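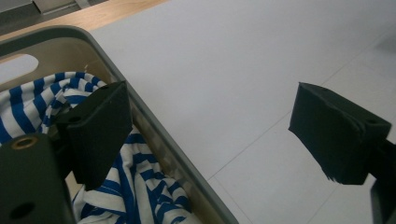 Blue-and-white striped cloth in a gray basket

Skovelix Field Charger for drone batteries
406 shares | 21 comments

I fly a lot of roof and gutter inspections, mostly around Gralport, and for years my real problem was batteries. I'd have four packs with me, get through three of them before lunch, and then sit in the van waiting on a charger that only wanted to do one at a time. So when Osbridge started carrying the Skovelix I bought one for myself before I ever put it up on this page (yes, I paid for it).

It charges four packs together, and you can mix sizes, so my little camera drone and the big one can share it. It runs off the wall or off the 12-volt socket in your car. The car option is slower – I plug in on the drive between jobs and usually have two packs ready when I get there. The charger itself weighs 281 grams without the cables. The cables are long, maybe too long, and I keep mine wound up with a hair tie.

My favorite part is the storage setting! Hold the side button until the light goes orange and it brings each pack down to a resting level you can leave it at for weeks. I used to do that by hovering over the yard until the neighbors' dog lost its mind.

A few gripes. The fan is loud, louder than I'd like in a hotel room. The lights are hard to read in full sun. And the lid on the older ones had a weak hinge, which Olumide Ogundipe over at Tran complained to me about at some length. The ones we've been shipping since May have a metal pin in there and mine has been fine.

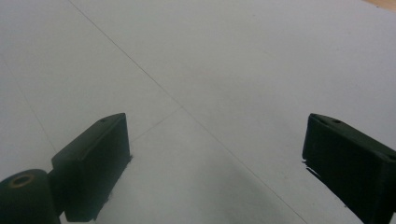

Can I leave packs in the charger overnight?
The charger shuts off each slot when that pack is full, but I'd still take them out and unplug it before bed. Lithium packs should be charged where you can keep an eye on them.

Price is $394 with the wall cable, the car cable and four adapter plates. Extra plates are sold separately, so check the label on your battery and send me the model number if you aren't sure which one fits. Orders in by 2 p.m. go out the same day, except Tuesday, when I'm out flying and they go the next morning.

406 shares
21 comments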